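Filed under: Talks & Slides / Work and Machines

Speaker notes: "Fluff, Place, Repeat"
Adance meetup, June. 18 minutes plus questions. Water before going on, not during.

OPENING

Don't thank the sponsor twice. Start with the job ad.

Read it out slowly: "Operator, soft goods. Must be comfortable with repetition." When I joined Pistent we were a furniture rental outfit with a staging crew. People went into apartments, made them look lived in by somebody tidier than the tenant, and left. Then management bought into Wernus, our program for teaching robots to stage a room, and half the crew got a new title. Same sofas. Better title, worse chairs in the break room.

Pause for the laugh. If no laugh, move on quickly, it was a local joke anyway.

WHAT THE WORK IS NOW

Ask for hands: who here has straightened a cushion today? Who was paid for it?

Explain the shift. An operator picks up a pair of hand-held grippers and tidies a sofa with them. The grippers record, the camera on the cap records, and the operator tries to do with two stiff fingers per hand what they used to do with ten soft ones. Then the sofa gets messed up again and we go around once more. Our crew was hired for being fast and neat. Now they are asked to be slow and neat, then neat in a slightly different way, then to make a mess convincingly. That last one is harder than it sounds. Tidy people make very tidy messes. 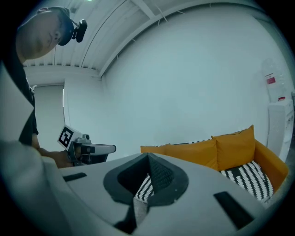
The part I got wrong at the start was the pace. I wrote the first schedule, and I wrote it the way you'd schedule delivery vans. 12 runs an hour, a break when the hour was up. By mid-afternoon people's necks hurt from looking down and the runs were getting sloppy, and sloppy runs get thrown out, so we were paying people to get sore and produce nothing. We dropped the target. The number of usable runs went up. I was asked to present this to management as a strategy.

(Do the voice here. Only if the room is warm.)

WHO KNOWS WHAT

Main point of the talk, don't rush it.

The crew knew things about cushions that were never on any form. Where to hold one so it doesn't fold in the middle. How hard to press before it bulges out the wrong side. When to stop fussing. Ask them and you get a shrug and "you just put it there." It took the grippers to make that knowledge visible, mostly by taking away the fingers that had been quietly doing the work. 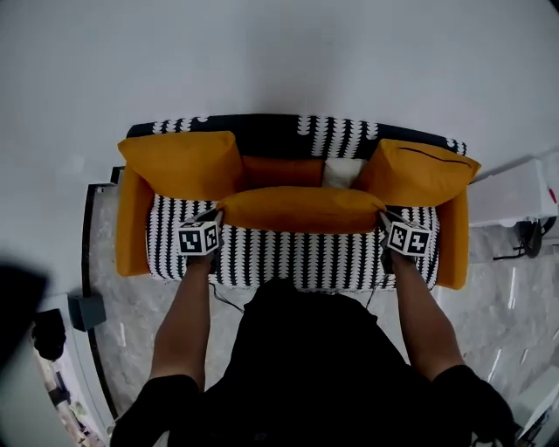 So now we have meetings about squeezing. I have sat through a full hour on squeezing. Two of our operators disagreed so strongly about which end of a long cushion should go down first that we recorded it both ways and labeled the runs by school of thought. The software people asked which one was correct. The crew has never given them an answer, and lunch is still tense.

What changed for the crew: they get asked. Stagers used to find out about a new sofa line when it came off the truck. These days someone calls down before we buy. That's the good news and I mean it.

What also changed: they can see where this goes. People ask me whether they are training their replacement. I used to have a slide for that question. It had an arrow on it. I took it out after an operator asked what was on the other end of the arrow.

My answer at the moment is that I don't know, and that we put two things in writing. Operators share in the bonus when Wernus hits a milestone, and anyone can go back to the staging crew at their old rate. So far the second one has been used more than the first, mainly in summer, when the van has better air conditioning than we do.

COMPARISON (skip if running late)

Tsang, our warehouse system. Put in over a weekend, no conversation with the floor, a poster about the future. The pickers taped over its speaker by the second morning. Same company, same budget line. Let people draw their own conclusions, then wait a beat so they know they were supposed to.

CLOSING

No big finish. Put up the job ad again with the line we added this spring: "Opinions about cushions welcome." Say we're hiring. Say the break room chairs are still bad.

Questions. Repeat each one into the mic. If someone asks when the robot will be able to do a fitted sheet, look at the clock.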